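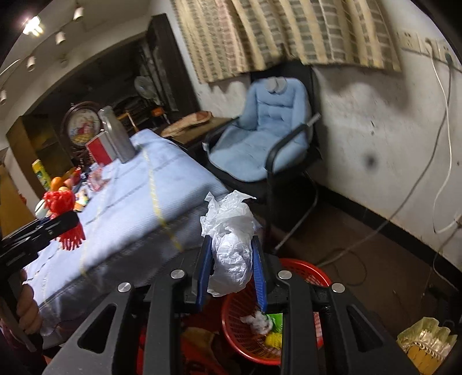
Wrappers and scraps at the table, with a red perforated basket alongside.

The case for sorting at the table

Most advice on household waste starts at the bin. It covers the number of compartments, the type of lid, and whether the thing should go under the sink. I think it starts in the wrong place. The decision about where an item goes is made on the table, while the item is still in view and still has its shape. By the time it reaches the bin it is under something else, and any error is expensive to fix.

I have kept one rule for 12 months in a flat on the Garba estate: nothing leaves the table unsorted. The method has two stages. Light, dry, worthless material goes first, into a small open basket. This means tissue, film, snack wrappers and foil. Everything that needs a second look stays on the cloth until the first stage is done.

The order matters. Film and tissue take up most of the area and almost none of the weight. Remove them and the rest can be read at a glance. People who start with the interesting items, such as boxes and bottles, spend the whole job moving film out of the way.

The basket should be small. Mine holds 4 liters, cost very little, and has open sides, so I can see what has gone in. The usual objection is that crumbs fall through the holes. They do. A sheet of newspaper under the basket handles it. A solid bucket hides its contents, and hidden contents get mixed.

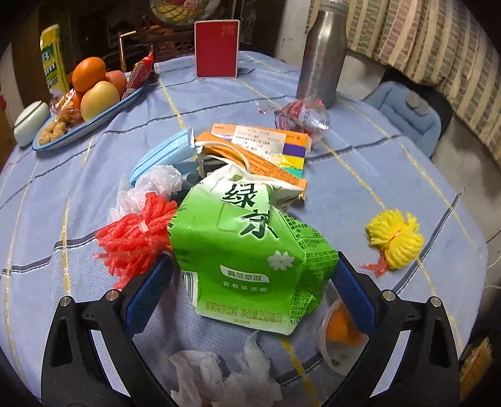
A reader in Traltska wrote after my January column that drink cartons should go straight in with paper, flattened, and that holding them back for a second look wastes everyone's evening. I disagree on the second point and partly on the first. A drink carton is usually board bonded to plastic, and often to a layer of foil. Some collections take it with paper, some with containers, and some refuse it. The Irnuvier depot accepts cartons only in the container stream. The answer depends on the address, so the carton belongs in the second stage.

Medicine boxes are a similar case. The outer box is plain card and can be flattened with the rest. The blister strip and the leaflet have to come out first. The leaflet is paper. The strip is two materials stuck together and in most places goes in general waste. Leftover tablets go back to a pharmacy. I also check the outside of the box for a sticker with personal details and peel it off before the card goes anywhere.

Foam fruit nets and disposable masks cause more argument than their weight justifies. Nets can be reused for packing glass, and I keep a few for that. Past a few, they are general waste. A used mask is general waste with no second stage at all.

I weighed the paper stream before and after adopting the rule. The Trulisico app, which I used to log it, showed over 50 grams a week of wrongly sorted material at the start, nearly all of it film stuck inside boxes. It is now close to zero. One household proves little, but the mechanism is plain enough: film cannot hide in a box if the film went first.

The remaining cost is time, which comes to 2 minutes after a meal. The cloth then needs shaking out, and that had to be done anyway.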